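Friday, after lunch

Slide from the Barilbridge band's second trombone is back from the deep freeze people, Rorkora, with a certificate in a plastic sleeve. The certificate says the metal has been "relaxed". It doesn't say how they know. Charge to the band was 300, plus carriage, and carriage has put a small ding in the lower outer tube that was not there when I packed it. So it went away with nothing wrong with it and has come home needing work.

Alžběta played it before I touched anything. She says it's freer in the low register. I asked freer than what, and she said than she remembered. She last played it before the summer, on a different mouthpiece, in the big room. I've written that down as an opinion.

What I'd like, before anyone at this shop tells a customer the treatment does something:

Same horn, same mouthpiece, same room. The player not to know which slide is on. I have two slides of the same make and bore, the Barilbridge one and the spare from the Hosseinzadeh horn. They aren't twins (the Hosseinzadeh one has had its inner stockings replated) but they're close enough that if Alžběta can't pick the frozen one out blind I shall feel entitled to my doubts. If she can pick it out, all we've learned is that she can tell two slides apart, and any decent player ought to manage that by the weight. Need to think about this. Tape on the hand brace might hide the different engraving but won't hide the balance.

Took the ding out with the mandrel, came up clean. Polished the spot with 800 and then paste. Inner tubes straight on the plate, no rock. Ran it dry, a slight scrape near sixth position on the return. Cleaned it again and the scrape was still there, fainter. I would bet the scrape was there before and I didn't listen for it, and I have no note either way. Lesson for the top of the page next time: run every slide dry and write down what it does BEFORE it goes out of the door.

Silla cream on, water spray, and the scrape is gone as far as the hand can tell. A player trying it greased would call that an improvement too, and would give the credit to whoever sent the last invoice.

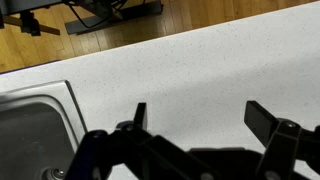 Gayan, reading over the notes so far, says I'm asking the wrong question. His view is that if a trombonist believes the slide is better, she plays with less grip in the right hand, the slide really does move better, and the band gets a better second trombone for its money. He'd leave the blind test alone and let them enjoy it.

I see the point and don't like it. By that argument we could sell them a sticker. And the next player to ask will be a student with a cheap horn and a crooked inner tube, who'd be far better off spending the money on having it straightened. If we nod along about relaxed metal, that student goes home with a very cold crooked tube.

Also, nobody has yet explained to me why it's always "darker" or "more open" after treatment. Never brighter, never a bit stuffy. If the process changed the brass in any way you could hear, I'd expect a few horns to come out worse, and someone to be cross about it. Homa thinks the cross ones keep quiet out of embarrassment. Possible. I'd want to talk to one.

Rang Rorkora to ask for their before and after measurements. Was told there are recordings. Asked whether it was the same player, same day, same microphone position. Was told someone would ring back.

For the blind test, if we do it: Homa to swap slides, me out of the room as well, since I'd give it away with my face. Long notes first, then the slow chorale, then whatever Alžběta likes. She writes "frozen" or "not frozen" each time and no adjectives. Both slides cleaned and creamed the same way, same morning. Some goes where the slide is taken off and the same one put straight back on.

Carriage claim form still to fill in. Barilbridge want the horn for Simin's rehearsal, so it goes back as it is, ding out, slide creamed, certificate in the case pocket. I haven't written anything about the sound on the job ticket.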